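Lalline abre inscrições para a segunda temporada das oficinas de conserto de roupa em Dronddale

COMUNICADO À IMPRENSA
Dronddale, julho de 2025

Oi, gente da redação! Quem escreve é a Consuelo Olvera, da comunicação da Lalline, e desta vez venho com notícia boa: as oficinas de conserto de roupa voltam em setembro, maiores, com turma à noite e com máquina de costura para todo mundo (na primeira temporada teve fila para usar o overloque, eu mesma fiquei nela).

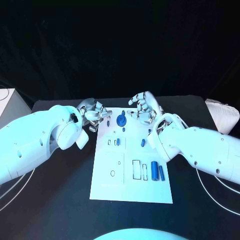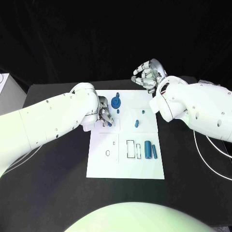

Precisa saber costurar para se inscrever?
Basta saber enfiar linha na agulha, e se nem isso você sabe, a gente ensina na primeira aula. A turma de iniciantes começa com botão, barra de calça e costura aberta de lado. Quem já costura em casa pode ir direto para a turma de ajustes, que trata de zíper, cós e forro de casaco.

Agora os detalhes, que eu sei que vocês precisam deles. São 36 oficinas ao longo da temporada, todas na nossa sede, no antigo armazém Balogun, entrada pela rua de trás (a porta da frente continua fechada por causa da obra na calçada). Cada oficina dura três horas e tem intervalo com café. O material básico está incluído: linha, agulha, alfinete, giz, retalho para treinar. A roupa quem traz é o aluno, lavada, por favor!

Na temporada passada saíram da nossa mesa 1369 peças consertadas. Eu tinha apostado em 900 e perdi um almoço para a Morenike Iyamu, que coordena as turmas e anota tudo num caderno de capa verde. Deu muita calça jeans, muito uniforme escolar, um vestido de noiva dos anos setenta que chegou com a renda toda solta e uma barraca de camping, que a gente aceitou porque o dono insistiu bastante.

"O pessoal chega com vergonha do buraco na roupa e sai querendo mostrar o remendo", conta a Morenike. "Para setembro eu pedi mais aula de cerzido, que foi o que mais gente quis repetir."

E ela conseguiu! O cerzido ganhou uma turma só dele, com o Ikechukwu Etim, alfaiate que trabalha com lã e malha. A Binta Eze segue com os iniciantes, e a Rakiya Ogundipe assume os ajustes, inclusive a aula de zíper invisível, que eu já tentei duas vezes e vou tentar a terceira.

Outra novidade é a parceria com a Javier, loja de aviamentos aqui de Dronddale, que vai ceder botões e zíperes de fim de estoque. Recebemos a primeira remessa, com 1590 botões de todo tipo, separados por cor em potes de vidro. Quem perdeu aquele botão impossível de um casaco antigo pode vir procurar, mesmo sem estar inscrito, no horário do café.

As inscrições são gratuitas e podem ser feitas no balcão da sede ou por telefone. Menores de 16 anos participam com um adulto junto. Se a turma encher, abrimos lista de espera e chamamos por ordem de chegada.

Jornalistas que quiserem acompanhar uma aula são muito bem-vindos, é só me avisar na véspera. E tragam aquela camisa sem botão, viu? A gente sabe que tem uma.

Contato para a imprensa: Consuelo Olvera, comunicação, Lalline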